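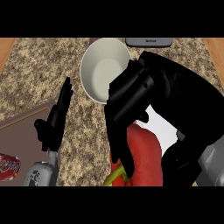 Kitchen counter setup in the simulator, right hand on the pepper.

Review: Vestau two-arm simulator, kitchen pack
Nov 25, 2023

I've had the Vestau kitchen pack since April, and I wanted to love it. Most days I kind of do! The granite looks great, the glossy bowl looks great, and you can be up and running before your coffee is done. But I have a safety complaint, and it's a big one.

The grip force limit doesn't hold. I set it low in the settings panel, saved, ran my pepper-to-bowl task, and on 3 out of 6 runs the log showed the right hand blowing right past the limit the moment the fingers made contact. No warning, no stop, the arm just kept squeezing. A simulated pepper doesn't care (mine stayed shiny and perfect the whole time), so if you only watch the screen you'd never catch it. I only noticed when I opened the force log looking for something else.

Why does it matter? Well, I train here and then move over to the real arms on my Breddale bench, and I was this close to copying those settings across. That would have been a bad afternoon for somebody's fingers.

What I've pieced together so far: the limit gets dropped when you reset the kitchen without reloading the hands. The left hand kept its limit through every reset, go figure. Doing a full reload each time fixes it, but that adds four minutes, and after an evening of that I was pretty grumpy. I also tried the Sirivum plug-in people recommend on the forum, and it does trip a stop, only a little late for my taste.

Support wrote back in two days, very friendly, and said they'd reproduced it. No patch yet.

Looks and setup, easily 4 out of 5. Safety, 2 at best. If you own it already, please check your force log before you put anything on real hardware. I'll bump the score when the fix ships.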